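How to Test Whether a Machine Can Do a Household Chore

Filed under: Home Projects, Robots
Posted 07/11/2018

People ask whether a robot can put away the groceries or clear the table yet. The answer depends on what you mean by the chore, and most of the demos you see online leave that part out. A clip of an arm picking up one apple tells you that it picked up one apple. It doesn't tell you if you could leave it alone in your kitchen.

The steps below are the ones I use to judge a chore. You can follow them with a real arm, with a hand-held gripper, or with a pair of kitchen tongs. The tongs are a fair stand-in for a two-finger gripper and cost next to nothing, so start there if you're new to this.

What you need

A table
A cloth, the more ordinary the better
Mixed fruit in different sizes
A plate with a rim
Tongs or a two-finger gripper
Paper and a pencil
A timer

Step 1. Pick one chore and write down when it is done

"Tidy the kitchen" is too big. "Move the fruit from the table to the plate" is a good size. Write one sentence that says what finished looks like. Mine reads: all the fruit is on the plate, none of it is bruised, and the cloth is still flat.

The last two parts matter. A machine that gets every piece onto the plate but drags the cloth along with it has left you a new chore.

Step 2. Break it into single moves

For fruit, each piece needs the same short run of moves: find it, reach it, close on it, lift, carry, let go. Write these across the top of your paper. When a try fails, mark the move where it failed. After a while you'll see the marks pile up in one or two columns, and those columns are what you should be working on.

In my tests with tongs, most of the marks fell under "close on it" for small fruit and under "let go" for large fruit. A big apple set down near the rim of a plate likes to roll.

Step 3. Set the table the way a home looks

Lab tables are often bare and one color. Home tables have patterned cloths, things pushed to the back, and laundry hanging nearby. Leave all of that in place. A print on the cloth is a good test for any system that finds objects with a camera, as it has to tell a drawn shape from a real one.

Use fruit that differs in size, color and skin. Put some pieces close together. If everything is spaced out in a neat row, you are testing the easy version.

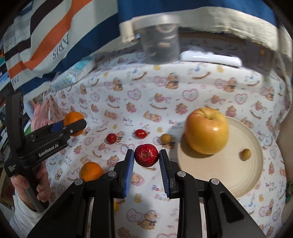 Soft fruit is the hardest part of this chore. An orange can take a firm squeeze. A cherry tomato can't, and it also rolls off the moment one finger touches it before the other. If your gripper has hard metal fingers, add pads. Pads with some give spread the force out and allow you to be a little off center. Test them on a tomato before you trust them with anything else.

Step 4. Do it yourself first, using only the tool

Before you program anything, do the whole chore by hand with the same kind of fingers the machine will have. Keep your other hand behind your back for the first set, then allow yourself a second tool for the next one.

This step gets skipped a lot. If a person can't do the chore with two stiff fingers, a machine with the same fingers is not going to do it either, however good the software is. If a person can do it with ease, the hand is good enough and the remaining trouble is in seeing and deciding.

It is also a good way to collect examples. If your tool can record what it sees and how far the fingers open, every piece of fruit you move by hand is something a learning program can study later. Go at a normal pace and don't pose. Leave your fumbles in the set and label them as fumbles.

Step 5. Run it 5 times without changing anything

One good run means little. Do 5 in a row with the same layout. Write down each result, including the bad ones. Don't reach in to help. If you have to touch anything, that run counts as a miss.

If 4 out of 5 are clean, go on to the next step. If not, go back to your columns from Step 2 and work on the worst one.

Step 6. Change the layout

Now move things. Put a small piece behind a large one. Turn the plate. Dim the lights – or open the curtains, if you've been working with them closed. Change one thing at a time so that you know what broke it.

My first arm was a Konholm kit and it did well until I swapped the cloth. I had tuned the camera settings to a plain white sheet without noticing. It took me most of October to undo that.

Step 7. Count the minutes, including yours

Time the machine, then time yourself doing the same chore with your bare hands. Add the time you spend setting up, watching and fixing. For moving fruit to a plate, bare hands win easily today. A chore starts to be worth handing over when you can walk out of the room while it is being done.

On a shop floor the sums are different. A packing bench that moves 200 of the same part in the same tray is a much kinder job than a family table, and machines already do that kind of work well.

Common problems

The fingers push the fruit away. Come straight down from above and slow the last bit of travel.

The cloth lifts with the fruit. The fingers are closing too low. Raise them slightly, or tape the cloth at the corners while you practice. Take the tape off before you count any runs.

The fruit sticks to the pads. Wipe the pads and dry the fruit.

The machine picks up nothing and carries it over anyway. Have it check how far the fingers closed. If they closed all the way, it is holding air and should try again.

Where to go next

Once fruit works, try folded washcloths, then spoons. Cloth changes shape each time you touch it, and spoons lie flat and are hard to get under. Leave glasses for last – and use plastic ones.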